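Grendel at the Landuso: worth the 57 bucks?

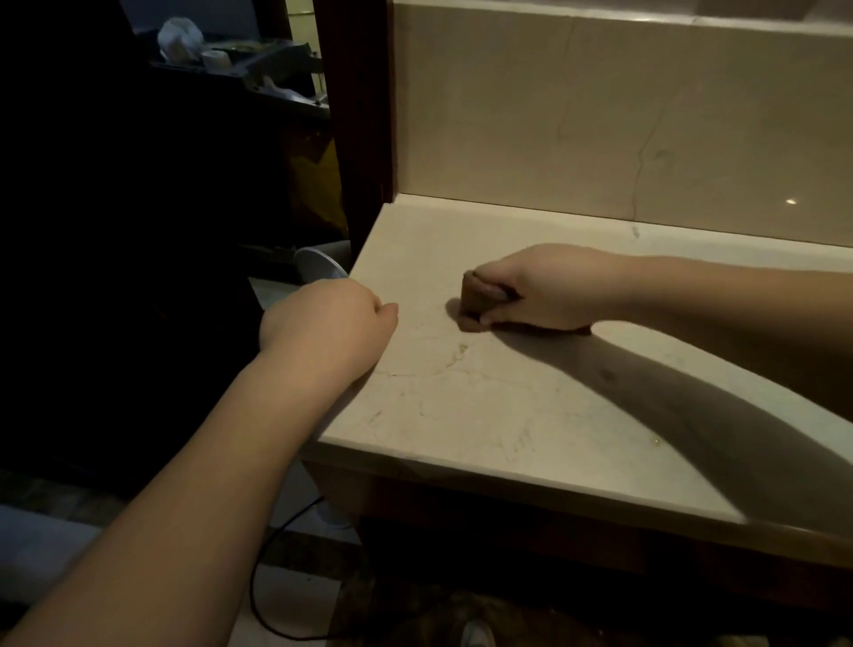
Hands on a marble countertop

marblehead_row_f
Posted 6/8/23
Saw the new Grendel last night and I'm trying to work out what everyone is raving about. It's 3 hours, told by the monster's mother, and Kerstin Amundsen plays her from a chair for most of it. The program note says the play "gives her back her voice." Fine, but the voice she gets sounds a lot like a program note. Anyone else?

sumyee_hsu
Disagree about the chair. When she finally gets up in act two, the whole house went quiet. I've seen Amundsen in four things and this is the best of them by a mile.

marblehead_row_f
Our house was quiet too. The man next to me was asleep.

stagedoor_lou
Who did the translation? I read the Lindqvist one years ago and it was funny. I don't remember laughing once on Tuesday.

sumyee_hsu
Signe Åberg did this one. She cut the drunk soldiers, so there go most of the jokes.

stagedoor_lou
Then she cut the best part. Why does a serious play about women always have to lose the jokes first? The mother had most of the good lines in that scene.

hedvig.h
I liked it more than you two, though I'll give you the ending. Ylva Söderlund's set is great up to the flood, and then it's a blue sheet and a fan. For 57 dollars I'd like some water.

marblehead_row_f
The fan was the only thing up there with any energy.

sumyee_hsu
Come on. Some 70 people stayed for the talkback when I went. That doesn't happen with a dud.

stagedoor_lou
Talkbacks are full of people waiting for the rain to stop. Did anybody ask about the cuts?

sumyee_hsu
One woman did. Åberg said the soldiers "pulled focus." I didn't love that answer either.

hedvig.h
It moves to the Plendero in August, smaller room, no balcony. Might help. I'd go again if they trim the first act.

marblehead_row_f
Let me know if they do. I'm not paying twice to find out.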